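Everything Has Its Place Before the Start: What a Toy Burger Taught Us About Setting a Table
Speaker notes, Nanami Oshima, Staltport meeting of play and learning rooms, June

7 min read
194 shares 12 comments

Opening (stay beside the screen, do not start the slides yet)

Good morning. Thank you for coming already at 9:15, I know the coffee is in the other building.

My name is Nanami Oshima and I work with Caradog James and Iresha Sheikh at Aten, where we prepare activity tables. My talk is only about the preparation. I will not speak about how well a person makes the burger. I will speak about the minutes before, when somebody puts the pieces on the table and decides where each one will stand.

Ask the room: who has a toy food set at work? Wait for hands. Who keeps it in one big box? Wait again. In Pisstead almost all hands stayed up for the second question.

Part 1. The box is the problem

When we began, we also had the box. We turned it over on the table and everything came out together, the cheese under the bread, the lettuce upside down. The person had to search first and build after. Searching is a good activity, but it is a different activity, and we were mixing the two.

Caradog kept a notebook for us. In it are 293 table settings, with a small drawing for each. I brought the notebook and you may look at it in the break, please be gentle with the back cover. The early drawings are a pile. Then there is a row, then two rows. After this come the drawings with a tray in the center and the pieces on both sides, and we did not leave this form again. 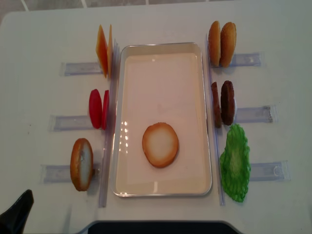 The first advantage of two sides is the distance. With one long row, the last piece is very far from the tray and the first is very near. With two sides, the hand makes a short way from the left and a short way from the right. I measured this at home on my kitchen table with real bread, my husband was patient with me.

The second advantage is for the person who sets the table. When I finish the left side I look at the right side, and if the two do not answer each other, I have forgotten something. I do not need to have a list in my hand.

(If somebody asks here about left-handed people: say it comes in Part 4.)

Part 2. Standing, not lying

For a long time the slices were lying flat. A thin slice of cheese which lies flat on a smooth table is very hard to pick up. You push it with one finger to the edge, it bends, or it goes away from you. Shinji Yagi, who visited us from Yoo, watched this for a while and asked why the cheese could not stand up like a letter in a letter rack. I was a little ashamed that I had not thought of it.

So we made the pieces stand. There is a long strip of clear plastic at each side of the tray, and from each strip three short holders go out to the side. In each place two pieces of the same kind are standing on their edge, only the lettuce is a single leaf and lies flat. You can take them from above with two fingers.

Next slide. Let people look for a moment before you speak. 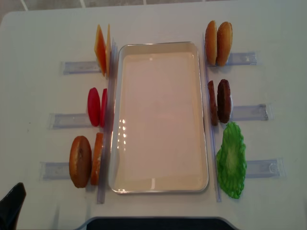
Slide 6. The tray with nothing in it. Upper left the two cheese slices, under them the tomato.

I chose clear plastic because I wanted the food to be the thing with color. In our first version the holders were cut from old colored folders, and people tried to put the holders in the burger also. Clear plastic has one bad side: under a strong lamp it shines, and so does the rim of the tray. If your room has a lamp directly over the table, move the table if you can.

About the pairs. We put two of each because one can fall on the floor. Also some people like a double burger and I do not see why I should refuse them.

Part 3. Same kind together, and the question of similar pieces

Here I want to be slower, it is the part where I received most letters.

The orange slices and the red slices are easy. Nobody takes one for the other. The round pieces are more difficult. They have nearly one shape, and when they stand on the edge you see mostly the rim and a part of the face. A person who is sitting low sees even less. We now put the round pieces so that the light ones and the dark ones are neighbors, and the difference in color is the first thing that comes to the eye.
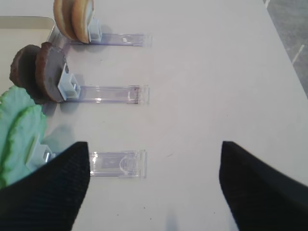

Slide 9. Tan discs in the top clip, dark brown discs in the clip below.

Zhenhua Xue made a remark in Pisstead that I want to repeat. She said that, seen from the side, such pieces could be biscuits, and a person who is hungry before lunch will think first of biscuits. I have no solution for this. I only stopped doing the burger table at 11:30.

Show the room how to stand a pair: the back piece first, then the front piece, a little moved to one side so that both can be seen. If the front one hides the back one completely, people believe there is only one.

Part 4. Where to begin in the tray

The bottom bun goes in first. We tell people to put it lower than the middle, on the side that is near to them, with the cut face up. Left-handed people have no difficulty with this, and for them you may change what stands left and right, only change the full side and not one holder.

The tray itself should be bigger than you think. Our first was a plate of the size of the bun, and every slice that was a little crooked fell over the border. A large tray with a low rim forgives a crooked slice. I bought ours in a shop for kitchen things in Staltport and paid too much. 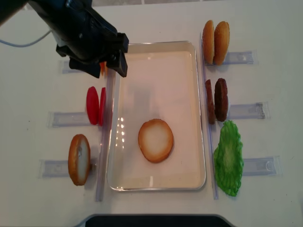 Slide 12. The bun is in the tray, cut face up, and a bit of orange is showing at the top left.

Look again at how the holders are fixed. We use tape on the table. It is ugly, and you must clean the table after, but when a holder moves even a little bit, the piece leans and then it falls. I tried putty and I tried a rubber mat, and I came back to tape.

Part 5. Practical, for the handout

Set the tray first, then the two long strips, then the six holders, and the food at the end.
Stand where the person will be when you check, not where you set it from.
Wipe the pieces before you stand them.
Make your own drawing when you are satisfied. Put it inside the lid of the box.

There are 100 copies of the handout on the chair by the door. Please take one for each room and not for each person.

Questions (keep ten minutes)

Probable questions: where to buy the strips (any shop for shelves, cut to length), what age (we have done it with all ages), does it work with sandwich sets (yes, Iresha has done this and can answer better than me).

Thank Zhenhua and Shinji by name. Take the notebook back from the table before lunch.

Share this Comments (12)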